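Gripper 2 - finger pads, linkage play, camera mount
Notebook, Candstead kitchen site. September, started 08:40

Picked up where Nisha left off. Her note from the last session said the left finger was lagging on close and that thin things were rolling out of the grip. Same on my side: with the trigger squeezed slowly the right finger arrives first and pushes whatever is there across to the left one. Fine on a mug, no good on cutlery.

Took the hand unit off its strap and cleaned it before touching anything else. Flour or something like it in the linkage, and a hair wound round the left lower pivot. Brushed out dry, then wiped with isopropyl. No oil. Last time oil went on at Flindside it crept onto the pads and we lost an afternoon.

Pivots. Backed all four front screws off and did them up again one at a time, moving the fingers by hand after each. The left lower one was the culprit, done up hard enough to bind the plate. Set it to just free and put a dab of the blue threadlock on. The other three only needed nipping up. Side play at the fingertips is now 2 mm with the trigger released and nothing I can feel with it closed. Njål wants it under one with the trigger released as well, but I think that needs new bushes. Two sets are on the Groltora order.

Pads. Both had gone shiny at the tip end. Swapped left and right for the spare pair from the Solberg box, the dark blue ridged ones. Bond face roughed with 240 paper, contact adhesive on both sides, clamped and left while I had lunch. Check the ridges line up across the gap before clamping. The left one went on a hair low the first time and I had to peel it and start over.

Zero and span. Closed on nothing, pressed zero, then closed on the 8 mm gauge pin. Read 9 the first time, so the encoder coupling had shifted when the plate was off. Loosened the grub screw, turned it back, tightened, did the zero again. Now reads 8 on the pin, three closes running.

Camera. Mount had not moved, but the lens had a thumbprint on it. Mine, most likely. Cleaned, lock ring checked.

Then onto the table for the thin-object check, with the green tray and the usual mix of cutlery and chopsticks. Chopsticks are the worst thing we own for showing up a bad close, being smooth and narrow and inclined to twist, so I always finish on those. 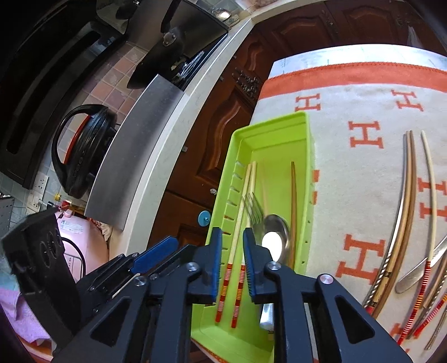

Thin-object check after pad swap: chopstick pair going into the green tray, new pads on both fingers.

Did 74 picks in all, mixed forks, spoons and chopsticks, trigger speed as in normal use. Fingers meet together now as far as I can see by eye. Three drops, all on chopsticks picked up singly and well away from the middle. Held as a pair they stay put. The table knife is still awkward lying flat on the cloth - the tips ride up over it unless you come in from the side. That is tip shape and not the pads, so I left it alone.

Trigger return spring is a bit tired. It comes back on its own but slowly for the last part of the travel. There is one in the drawer marked "Gripper 1 spares", same part. I didn't fit it today as I wanted the pads tested without changing anything else.

15:20, read through by Nisha. She asks that we write the gauge pin reading on the tape inside the case lid each time so it can be seen without opening the notebook. Done, first entry is today's.

To do:
Fit return spring, repeat zero and span afterwards.
Bushes when Groltora delivers. Njål to chase.
Look at the pads again after the next full day of use, tip end especially.
Put more 240 paper in the Solberg box, I used the last sheet.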